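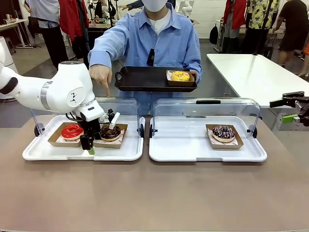 Section 4. Setting the display timer and shelf labels

Before you start, finish Section 3 (unpacking and levelling) and have the Prurnov label printer switched on with a roll loaded. You will also need the stock sheet for the counter you are setting up.

4.1 Setting the clock

1. Press and hold MENU until the screen shows CLOCK.
2. Use the arrow keys to set the hour, then press OK.
3. Set the minutes in the same way.
4. Press BACK twice to return to the main screen.

Note: The printer does not change to summer time by itself. If the clock is an hour out, every "sell by" label will be an hour out too.

4.2 Adding a product

1. From the main screen, choose PRODUCTS, then NEW.
2. Type the product name. Names longer than two lines will be cut short on the label.
3. Enter the display life in hours. Use the figure on your stock sheet.
4. Tick any allergens. Check them against the supplier's packaging, including for toppings and fillings.
5. Press SAVE. The printer gives two short beeps.

Caution: Do not copy an old product and change only its name. The allergen ticks are copied with it. 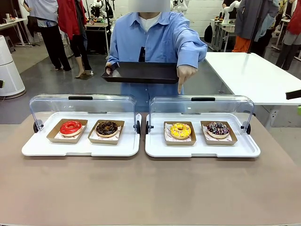
Words: Kwadwo Aryee
Checked by: Brock McIntyre
Last revised March 1, 2021

4.3 Printing a batch

1. Choose the product from the list.
2. Enter the number of labels. The most you can print in one go is 50.
3. Press PRINT and wait for the green light to stop flashing before tearing off the strip.
4. Put the first label on the stock sheet as your record.

If the labels come out faint, open the side cover and wipe the print head with a dry, lint-free cloth. Do not use spray cleaner inside the cover. If they are still faint after cleaning, turn the darkness setting up one step at a time and print a single label after each change.

4.4 Placing labels on the counter

1. Wipe the label holder and let it dry.
2. Slide the label in from the left with the price facing the customer.
3. Put the allergen card directly behind it.
4. Read the label from the customer's side and make sure nothing is covering it.

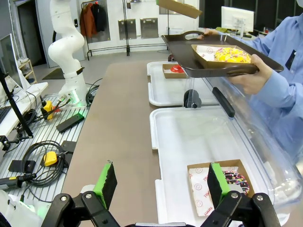 When a product is taken off sale, remove its label and allergen card together. Leaving one behind is the most common fault found at counter checks in the Trurthorpe shop.

4.5 Error codes

485: Roll empty or not seated. Refit the roll and close the cover until it clicks.
662: Product list full. Delete products no longer sold, then save the new one again.

If any other code appears, switch off at the wall, wait a minute and switch on again. If the code comes back, write it down and see Section 9, Getting help.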